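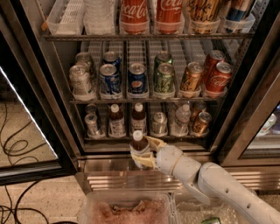 Amarachi wrote in to say I'm wrong about soda at night, that it was never the sugar keeping her up, it was the caffeine, and she switched to plain seltzer after dinner and sleeps fine now. Fair. I half agree.

Mon 31 May. Quick one, laundry's going.

So. Sleep, week four of trying to fix it. What I've got:

Phone in the kitchen. Works when I do it. Didn't do it Thursday, read about canal boats until stupid o'clock.

Coffee stops at noon. Hard. The 3 pm slump is a real thing and I got snappy with Adom over a parking spot, sorry Adom.

Cold room, yes. Two blankets, window open a crack. Best change so far by a mile. Pendale Street is loud on trash day though so earplugs, the foam kind, 28 pairs in a tub and I've already lost half of them down the side of teh bed.

Melatonin, no. Weird dreams. One with my old gym teacher.

Still waking up at 4. Every night nearly. Ayuba Owusu says get up and fold towels till you're bored, which I tried once and ended up reorganizing the whole closet. Wide awake by 5. Nice closet.

Giving it till September then I'll see the doctor. Might try the seltzer thing too, Amarachi, will report back.

Ok dryer's buzzing, gotta go. More next week if I rember.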